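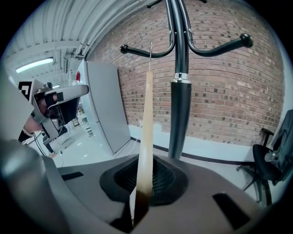

Why do people hang a coat on a stand by the door when there is a wardrobe in the next room? The stand takes one movement, and the wardrobe takes a door, a rail and a free hanger.

Research > Household Studies > Working Papers > Hallway Storage

Home Papers Authors Archive Search Contact

3. Stands, hooks and hangers

3.1 Setting

The households in this part of the study live in Clurlow and Jesstead. All 30 had a free-standing coat rack in the hall or just inside the main room. Fixed wall pegs were left for section 4. We asked residents to keep a diary for 14 days in December, when outdoor clothing is heaviest, and to write down where each coat went on coming home.

3.2 Hangers on the stand

Racks of this type are made for the loop in a coat collar. Several residents used hangers on them all the same, mostly for jackets without a loop. Figure 1 shows a wooden hanger with its wire hook caught over one arm of a black metal rack, close to the pole. The arm curves outward and ends in a ball tip.

Figure 1. Wooden hanger on a black metal coat rack.

On a wardrobe rail a hanger is held in line with its neighbours. On a curved arm it can swing and turn, and residents in Jesstead complained that a second hanger on the same arm slid in against the first. Those who kept using hangers put one on each arm and gave the loops whatever room was left.

The ball tips were mentioned more often than we expected. Diaries from Clurlow praised them for not marking collars. The same diaries noted that a narrow loop had to be worked over the ball with two hands, and children tended to leave their coats on the floor beside the stand.

3.3 Empty hangers

An empty hanger was rarely taken back to the wardrobe. Takagi (2000) reports the same habit in rented flats and treats it as clutter. Our residents saw it as a place being kept, and one wrote that she would only have to fetch it again.

Last revised 27/09/2025

Comments

Wastard: Did you ask about umbrellas? Ours lives on the coat stand and drips on everything.

Akihiko Honda: We did, they are in section 5 with bags and scarves.

jb: Agree on the loops. I sewed longer ones on the children's coats and it helped a bit.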